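3.2 Collecting the folding demonstrations

I'll be upfront that our class project started with a much bigger plan. Tahmineh Kiani and I wanted the whole laundry chain, from basket to shelf, and we cut it down to folding on a bed after the first Thursday check-in. We kept the name Tredwood for the dataset anyway - it was already on the poster!

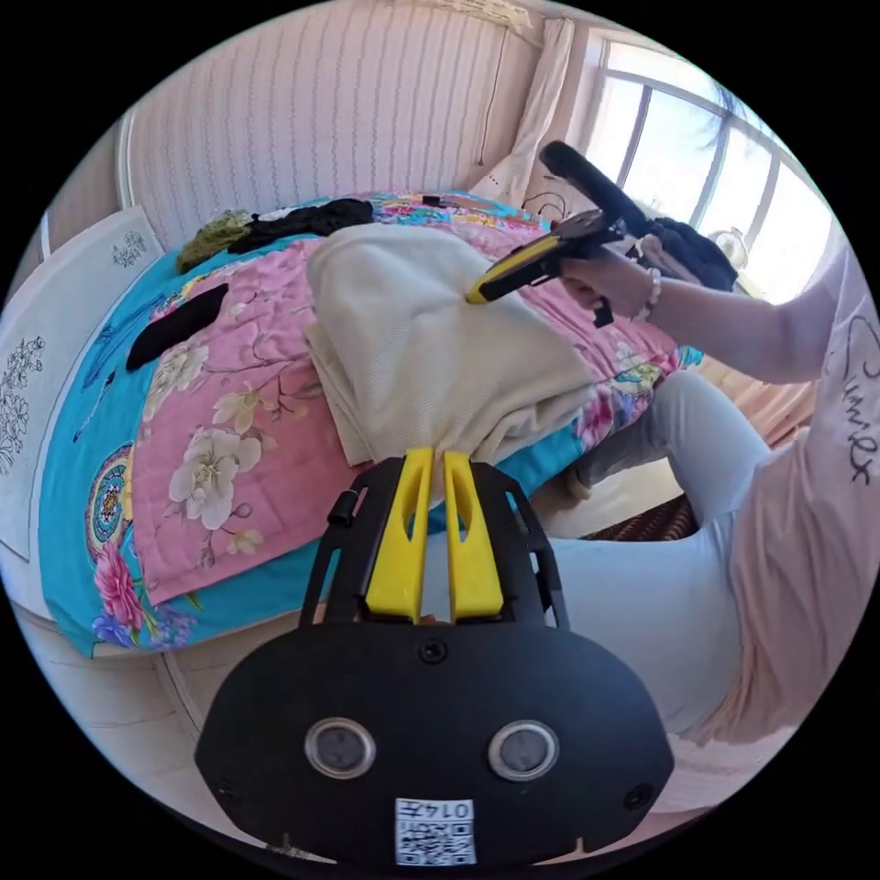
Each demonstration uses two hand-held grippers, one per hand, and we asked people to fold the way they would at home. We ended up with 752 demonstrations, and I threw out 90 of them by hand (mostly runs where the tracking got lost halfway through a fold). I used a loose rule for what counts as done, so please read the success numbers in Section 4 with that in mind.

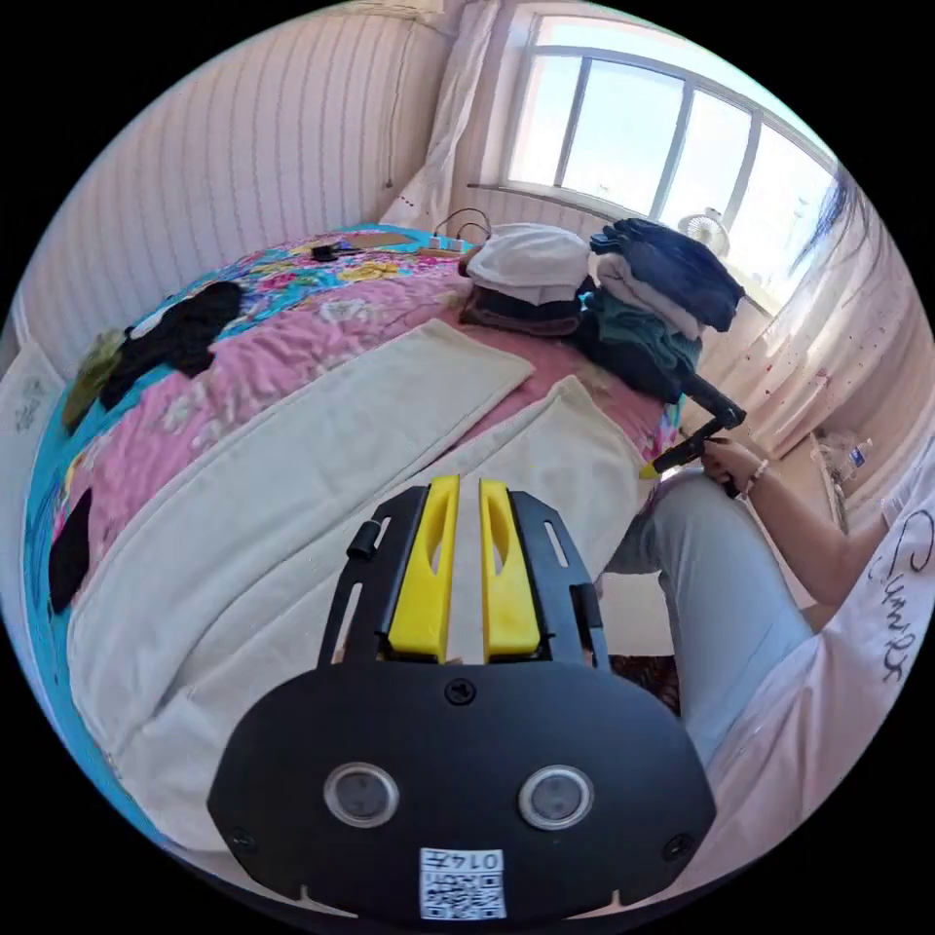

Figure 3. Two cream-colored towels on a floral quilt, with the gripper and a second handheld device in view.

Soft, thick cloth gave us the most trouble. The policy would happily close its fingers on a fold and pick up two layers when it needed one, and I spent most of March on that single problem. What helped in the end was adding 60 short clips of nothing but the first grasp.

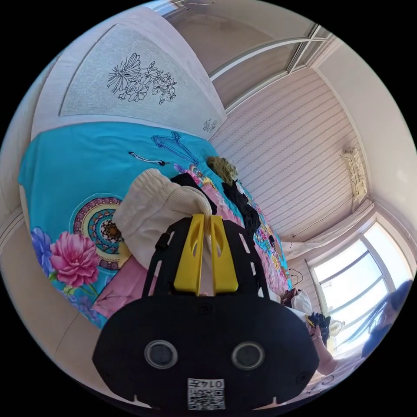 We also left the bedding different from run to run. My first baseline had learned to lean on the background far too much, and I'd like the next class to push harder on this than we did.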